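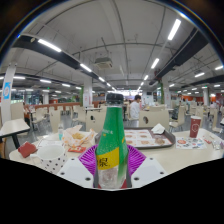 One reviewer's objection, according to the authors, was that demonstrations gathered outside a lab would be too noisy to train on. The Hollulow study tested that directly. Its policy was trained on 2,000 hand-held gripper demonstrations recorded in public places, with a control policy trained on 3,000 from a single bench.

On 286 grasp trials with unfamiliar bottles and cups, the field-trained policy succeeded in 81 percent. The bench policy did worse, mostly on crowded tables. Transparent objects remain the main source of failure for both. A follow-up at Rosarine is set for September.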